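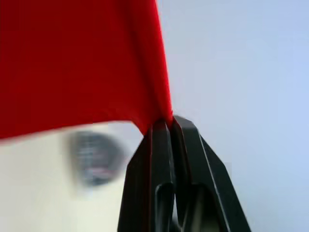
How do I wash new clothes so the color doesn't run?

Wash them by themselves in cold water the first few times. Turn them inside out and take them out as soon as the cycle ends.

3 min read

Does salt or vinegar set the dye?

No. Neither one fixes the dyes used on most clothing sold today. A color catcher sheet will pick up some loose dye in the wash.
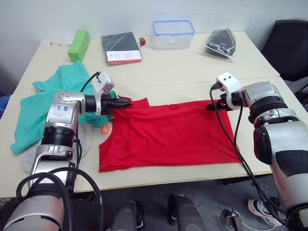
Kelly Hartley
Fabric Care Editor, Oakley

How can I test a garment first?

Dampen a hidden seam and press a white cloth on it for a minute. If color comes off, wash the item alone.

My whites came out pink. What now?

Keep them out of the dryer. Soak them in cool water with oxygen bleach, following the amounts on the package, then wash again.

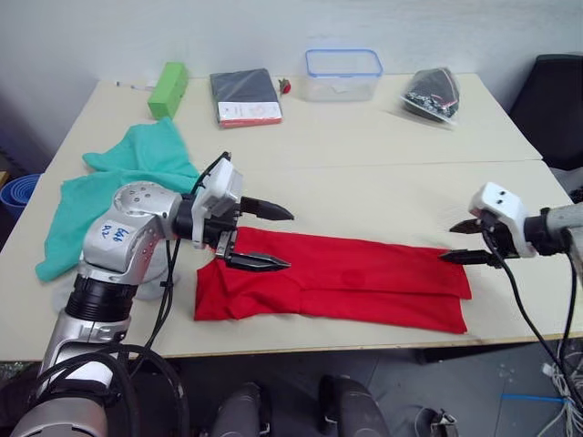 Sorting takes less time than fixing a stained load. Make one pile for whites, one for darks and one for strong colors. A red cloth like the one on the table belongs with the strong colors, even if it is small. Towels can go in their own load.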